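Can machines do the chores yet? Speaker notes, Friday, January 29, 2021

Good afternoon, everybody, and thank you for coming along after lunch, which I know is a big ask. (Wait for the door. People always come in late from the coffee queue, and I'd like them to hear the first bit.)

I want to start with my mother's ironing, if you'll let me. When I first told her I worked with robots, she asked when one would be round to do the shirts, and she has asked me again every Christmas. I still haven't got a good answer for her, but I do have a better one than I had when I started, and I'd like to spend our time on that.

Begin with what works. At Stolar we have an arm that moves boxed parts from one belt to another, and on a good shift it will do 4,000 of them without any fuss. I'm very fond of it. But the boxes are all the same size, they arrive the same way up, and somebody bolted the floor plates down for us first. Ask it to clear up after a birthday party and you'd be there till September!

(Slow down here. Last time I galloped through this part.)

Now think about tidying a desk. You pick up a bit of paper that's been folded and scrunched, and you don't think twice, do you? Your fingers close, the paper gives, you shift your grip a little and off you go. For a machine with two fingers that's a hard job. Paper bends where you don't want it to, and several sheets held together may slide over one another.

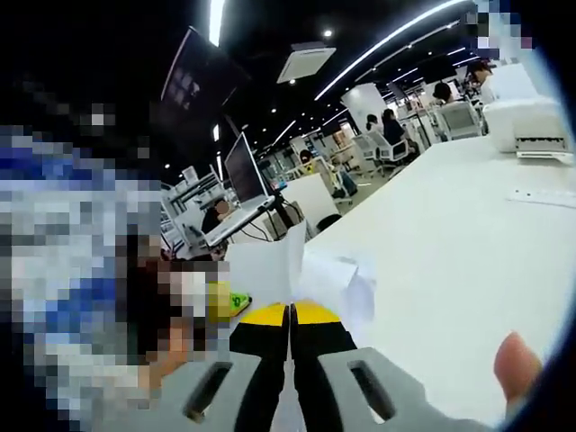 And then there's the deciding, which I think is harder still. Is it rubbish, or is it somebody's notes for the two o'clock meeting? A cleaner who has been in the building six weeks will know, or will know who to ask. Our Mahawong trials spent a long time on grip and hardly any on asking, and if I had my time again I'd turn that round.

(Mention Dredeo only if someone brings up dishwashers. It's a lovely project but it eats ten minutes.)

So, two things I'd like from you, dear shop-floor people especially. Tell us about the dull little jobs, the ones that never make it on to a job sheet. And when the folk from Limitz bring the next gripper round, please be rude to it. Hand it the awkward stuff.

Questions now, I think. Leave the lights up and ask for the roving mic.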